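4.2 Stapeln am Abtropfgestell

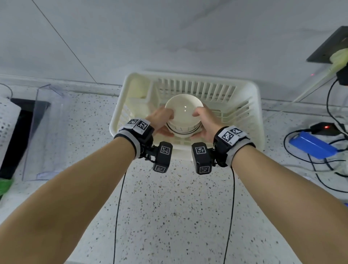
Abb. 9: Schalenstapel über dem Abtropfgestell, beidhändig gehalten. Foto: Projektarchiv Trostau.

Beim Umgang mit gespültem Geschirr unterscheiden wir im Anschluss an Meléndez zwischen Einzelgriff und Stapelgriff. Der Stapelgriff erfolgt meist mit beiden Händen, die an gegenüberliegenden Seiten ansetzen (Abb. 9). Weiße Keramikschalen lassen sich ineinandergesetzt als ein Stück bewegen, Teller stehen dagegen einzeln an den Stäben der Gestellwand. In 3 der 4 Trostauer Haushalte wurden Schalen überwiegend gestapelt bewegt, im vierten fast nur einzeln. Die Lage des Gestells, hier hinten auf der Arbeitsplatte an der Wand, bestimmt die Reichweite der Arme und wird in Abschnitt 4.3 behandelt.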